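Asthorpe College – Interior Plant Care
Unit 6 handout: Plants on shared tables

Students should select a position that leaves the working surface usable. A flowering plant in a compact pot may share a table with books, provided that foliage does not rest on them.

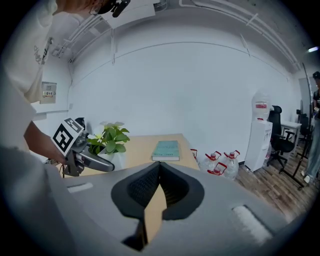 Figure 6.1. Potted plant and closed book on a light wooden table.

Measure 200 mL of water before each application and record the amount in the unit log. Remove spent blooms at the base – do not tear the stem.

Reading: Moriarty, chapter 6.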